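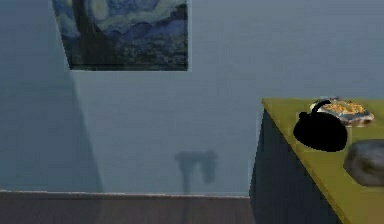 Living room

A living room, also called a sitting room, lounge or front room, is a room in a home used for resting, talking, reading and receiving guests. It is usually the largest room on the main floor after the kitchen, and in small apartments it often shares its space with the dining area. The word "lounge" is more common in Britain, Australia and New Zealand. In the United States, "family room" and "den" are used for a second, less formal room that serves much the same purpose.

Contents
1 Name
2 History
3 Layout and furniture
4 Walls and floors
5 Heating and light
6 Regional use
7 See also

Name

The term came into wide use in American English in the late nineteenth and early twentieth centuries, when it began to replace "parlor." The parlor had been a formal room, kept tidy for visitors and special days and used for little else. A living room was meant to be used daily by everyone in the house. "Parlor" survives in some older households and in the names of businesses, such as funeral parlors and ice cream parlors.

"Drawing room" is a shortened form of "withdrawing room," a private room to which the owner of a large house could withdraw. It was never common in ordinary homes.

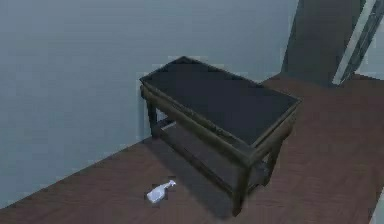 E. Stamatopoulos

History

In most small houses before the eighteenth century, one room served for cooking, eating, sleeping and work. It was built around the hearth, and the furniture was moved to suit the task. Separate rooms for sitting came first to wealthier houses and spread slowly as chimneys became cheaper to build and houses grew larger.

By the middle of the nineteenth century, a front parlor was a mark of a respectable household in many towns. It held the best chairs, the clock and often a piano. Heavy curtains and patterned wallpaper were usual. Many families heated the room only when company was expected.

Smaller houses built after 1900 had less space to spare for a room that was seldom used. Builders joined the parlor to the sitting room or dropped it from the plan. Radio, and later television, gave families a reason to gather in one place in the evening, and seating was turned to face the set. Central heating made open plans practical, and from the 1950s on, the wall between living room and dining room was often left out.

Layout and furniture

The usual pieces are a sofa, one or more armchairs, a low table and some form of storage. A walkway of 76 centimeters is comfortable for most people, and a gap of 40 centimeters between sofa and low table leaves room for the legs while keeping cups within reach.

Small tables placed beside a chair or against a wall are called side tables, end tables or occasional tables. Some have a second shelf below the top for books or magazines. Height is matched to the arm of the chair beside them. Nesting tables, which slide under one another, are common where space is short.

Seating is often grouped around a fireplace, a window or a television. In long rooms it may be split into two groups — one for conversation and one for reading or watching.

Walls and floors

Painted plaster or drywall is the most common wall finish today. Wallpaper was dominant until the middle of the twentieth century and has returned to favor from time to time, often on a single wall. Pictures and prints are generally hung so that the center is near eye level. Reproductions of well-known paintings have been sold for home use since color printing became cheap.

Floors are wood, laminate, tile or carpet. Fitted carpet was popular in the decades after 1950 but lost ground to hard floors with loose rugs, which are easier to clean.
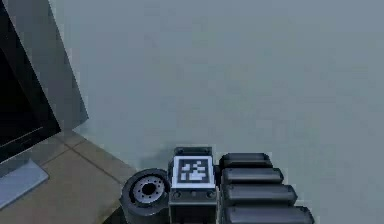 Heating and light

The fireplace was once the only source of heat and remains a feature in many living rooms where it is no longer lit. Radiators are commonly placed under windows, where they counter the draft from the glass.

Most rooms have a ceiling light along with table or floor lamps. Lamps are preferred in the evening, and older houses may have too few outlets to place them freely.

Regional use

In Brernby, where houses were built in long terraces, the front room kept its formal role well after it had faded elsewhere. A housing count made there in September 1958 covered 1193 homes and listed the front room separately from the "back sitting." In nearby Filenley, most houses of the same age had a single large room facing the garden.

See also

Den
Dining room
Great room
Parlor
Sunroom

Last edited 2024-12-17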